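The Shirt With the Hills On It

Muchen Jiang can fold a T-shirt in 9 seconds, and she'd like you to know that speed is the least interesting thing about it. What she loves is the print. Fold a patterned shirt well and you get a whole new picture on the front!

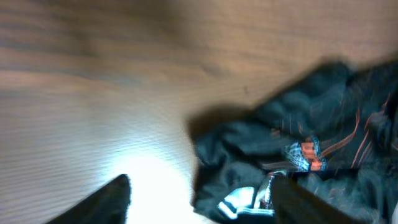
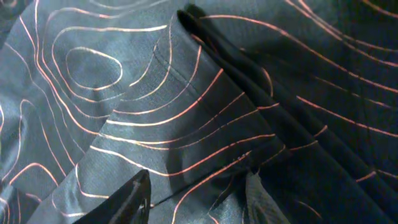
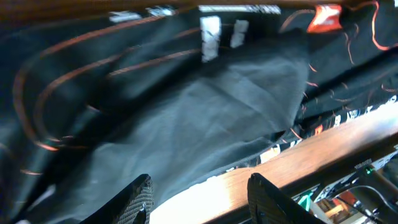
Orange-toned lines on dark cloth.

Contour prints are her favourites by a mile. The lines were drawn for a map, so they already want to bend, and every crease makes a valley that wasn't there before. She learned on the big table at Floro, the laundry and mending shop she runs with Yanling Tang, and she still starts the same way: a good shake, then collar away from you, then both palms pushed outwards from the middle until the seams lie straight.

Sleeves go in next, and here the two of them disagree. Tang tucks them straight across. Jiang angles hers down towards the hem — it takes longer, but the shoulder keeps its shape in a drawer. Then it's up in thirds and over, with the best bit of the print facing you.

Sports fabrics are trickier, because they slide. Tang's answer is to fold them slightly smaller and stand them on edge, packed snugly like records in a crate. Last December they did 447 shirts this way for a running club in Rokach, and Jiang went home and tidied her own wardrobe afterwards, just for the fun of it.

Floro's folding evenings cost £5, and you bring your own shirts.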